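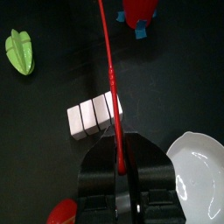

6 min read

The Well at Promstead

My aunt believed in the well until the day she died, and she left me the house on the condition that I go and look at it once.

She couldn't make it a real condition. The lawyer said so. It was a line in her handwriting at the bottom of a page that had been typed and witnessed without it, and it had no more force than a grocery list. "Go to the well and ask it something," she had written. I told the lawyer I would think about it. He said most people would just sell.

So in June I drove to Promstead, mainly to see what the roof was going to cost me.

You know the kind of story. A girl in the town asks the well whether her brother will come home from the war, and the well says a word, and the word is his name, or the name of the ship, or in my aunt's version the name of the street where he was buying a newspaper at that very minute. I heard it from her every summer until I was 17. It changed as she went along. The girl got younger. By the last time she told it the girl was four and couldn't have asked anybody anything, but I was old enough by then to keep my mouth shut.

The house smelled of closed windows. The roof was bad over the kitchen and fine everywhere else. I walked through with a notepad, writing down what would have to go, and I was feeling pretty good about how little it bothered me when I opened the pantry and found the jars.

They were jam jars, six of them, lined up on the shelf at eye level. Each had a strip of masking tape across the front with a question on it. WILL THE KNEE HEAL. IS IT THE FURNACE. DOES HE STILL THINK OF ME. Inside each one was an inch of water, and behind each one was an index card with a single word.

I read the cards standing up. The knee card said "rain." The furnace card said "button." The third said "Tuesdays," which I suppose could mean he did, one day out of seven, and which could also mean an old woman had leaned over a hole in the ground and heard what she wanted.

I want to be clear that I thought it was the second thing. I had spent eight years at the Novaton office in the city telling people their claims were not covered. You get an ear for it. Somebody starts explaining how the tree came down, and there is a small extra detail, something nobody would bother to mention if they weren't worried, and you put a check in a box. My aunt's cards were nothing but extra details. "Button." Come on.

I called a furnace man anyway, because the furnace did need looking at. He came from Dimitriou, the heating place out past the grain elevator, and he was down in the basement for less time than it takes to make a sandwich.

"Reset switch," he said. "Somebody painted over it."

"A switch," I said.

"Well, it's a button." He showed me. He had scraped it clean with his thumbnail.

I paid him and didn't say anything. A furnace has what, a dozen parts a person might name? She had lived with that one for most of her life. She probably knew about the button perfectly well and needed a hole in the ground to remind her. I could explain it four different ways before he had backed out of the driveway, and I did, out loud, in the kitchen under the bad part of the roof.

Then I put on my shoes and went up to the well.

It sits behind the old Drekatmont mill, at the top of a path that used to be gravel. I had expected something with a little roof and a bucket. It was a ring of stones that came up to my shins, with a sheet of plywood over it, and a brick on the plywood. There was a beer can in the weeds. If you wanted to fool people you would have tried harder, and I remember thinking that this was a point in its favor and being annoyed with myself for thinking it.

I moved the brick. I moved the plywood. The air that came up was cool and smelled like coins.

I had prepared a question in the car. It was a good one, I thought, the kind you could check. I had written a word on the last page of a book that morning, shut the book, and left it on the kitchen table, and I was going to ask what the word was. That was how you did this. You asked for something you could hold it to.

I leaned over and what came out of me was, "Did she mind that I stopped coming?"

I hadn't planned it. I would like to say I was tired from the drive, but I had slept very well.

There was nothing for a while. A truck went by down on the road. I heard water, or I heard the place where water would be, a sort of flat, wide quiet. And then there was a sound. I have gone over it many times and I'm still not willing to call it a word. It had two parts. A pebble could have done it, one I had knocked loose with my knee, hitting the side and then the bottom. Wind across the top of the stones could have done it.

If you were my aunt you would have said it was "jars."

I put the plywood back. I put the brick back. I went down the hill faster than I had come up, and I went straight to the pantry, feeling like an idiot, and took the jars down off the shelf.

Behind them, where I hadn't looked because I'd been so busy being right about the front row, there was another one. It was older. The tape had gone brown and the water had dried up long ago. The question was WILL SHE COME BACK, and the card had slipped down inside, so I had to turn the jar over and shake it.

The card was blank.

I looked at both sides. I held it up to the window in case the ink had faded. I am fairly sure there had never been any ink on it, and I have asked myself since what that would mean. Maybe the well had nothing to say to her. Maybe she never went up and asked. Or she went up, and it told her, and she decided not to write it down. That last one is a nice thought, and I distrust it for that reason.

The roof got fixed in the end. It cost more than the estimate, as I had said it would. I haven't sold the house, though I still tell people I'm going to. The market is slow out here.

I did open the book that night, to look at the word I had written for the test. It was "lantern." So nothing there.

I have thought about going back up and asking properly.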